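The Ferry Supper

Fiction | 14 shares | 3 comments

The winter the Skaten ferry stopped running, my grandmother decided that she would go across anyway, and that I would be the one to take her.
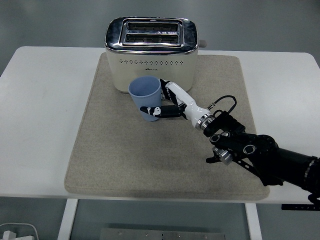
Words by our Sunday fiction contributor
Thursday, December 23, 2021

She was not a woman who explained herself before breakfast, so I had to wait until she had finished her second piece of toast and wiped the butter off her thumb before I got any more out of her. Her sister was on the other side, she said. Her sister had been on the other side for 55 years, in the same yellow house above the landing at Boten, and in all that time they had eaten supper together on the shortest day of the year. First it was at one house and then at the other, turn and turn about, and this year it was Boten's turn. The ferry company could do as it pleased.

"We could drive around," I said.

"That's six hours," said my grandmother.

"It's four."

"It's six with you driving."

I was nineteen and home from my first term away, and I had come to Skaten with a bag of laundry and some idea of sleeping until New Year's. I had forgotten what it was to be in that house, where the clocks were all kept a little fast and the kitchen was warm by five, and where you could lie under three quilts and hear her talking to the stove. She talked to everything. She talked to the bread and to the radio, and she had a special low voice for the back door, which stuck in wet weather and needed coaxing.

So I got dressed, and we packed. I had thought a supper for two old ladies would be a small matter, but she had been baking since the week before and had it all put by in tins. There was a ham, and a jar of the red cabbage, and a seed loaf wrapped in a dish towel – she never trusted a bag – and a bottle of something dark that my grandfather had put up before I was born. There was a parcel in brown paper that I was told to hold on my lap and then, since I was driving, told to put on the back seat and not go around corners.

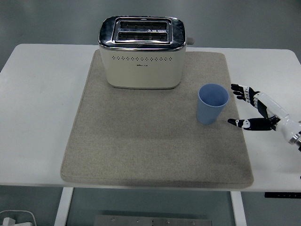
The road out of Skaten follows the water for a long way before it gives up and turns inland. All that first hour we could see Boten plainly across the sound, the church and the fish sheds and the little row of lights that stayed on at the landing whether there was a boat or not. My grandmother watched it out of her window as if it might try something. It looked close enough to throw a biscuit at. Then the road bent away into the spruce and we lost it, and she folded her hands over her pocketbook and began to tell me about the time the two of them had stopped speaking.

I had never heard this. I had thought of them as a matched pair, like candlesticks. But there had been 8 months, she said, when neither one would write or pick up the telephone, from the spring clear through to the end of the year, and it had been over a coat. Their mother had left one good coat, dark green with a real silk lining, and she had left it to "my girl," and there were two of them.

"Who got it?" I asked.

"Mind the ice," said my grandmother.

We stopped at Stakcombe for gas and for coffee, which she did not think much of. The man at the counter asked where we were headed on such a day, and she told him, at some length, and he came out and scraped our windshield himself while she sat inside with the heater going and waved to him like a visiting queen. When we were on the road again she went on as though she had never left off.

She had kept the coat, she said. She was the elder, and she'd had it on her back before the funeral dishes were dry. All that summer it hung in the closet, too warm to wear, and in October she put it on and walked down to the landing and back and didn't enjoy a step of it. She did that several times. She thought it might be a question of getting used to it. And then came the shortest day, and it was her sister's year to cross, and my grandmother cooked the supper as usual because she did not know what else to do with the afternoon. She laid two places. She told herself the second was for my grandfather, who had already eaten.

The last boat came in at four in those days. She stood at the kitchen window and saw it tie up, and she saw one person get off it and start up the hill, leaning into the wind, in a thin little cloth jacket with no collar to speak of.

"Well, I went out," said my grandmother. "I went out with no shoes on, if you want to know. I had it off the hook and I was down those steps, and I put it on her right there in the road."

"And what did she say?"

"She said I'd let out the sleeves."

She laughed then, and I did too, and it was some way farther on, down among the frozen fields on the Boten side, before I thought to ask what had become of it. She only tipped her head toward the back seat. They had handed it over every year since, it seemed, at the door, before anybody was allowed to sit down. The lining had been replaced twice. It didn't button on either one of them now.

It was full dark when we came down the hill into Boten. It had taken us six hours. The lights were on at the landing, and every light was on in the yellow house, and the front door opened before I had even found the brake. There was my great-aunt on the step in her apron and her stockings, with no shoes on her feet, shading her eyes against the headlights.

"You're late," she called out. "The potatoes have gone to soup."

"It's her driving," my grandmother called back, and she reached over the seat for the parcel.

3 comments | Share this story

More fiction
A Lamp for the Liao House
What the Tide Man Owed
Two Pounds of Plums
The Long Way to Stakcombe

Contact us | Submissions | © 2021 All rights reserved | Back to top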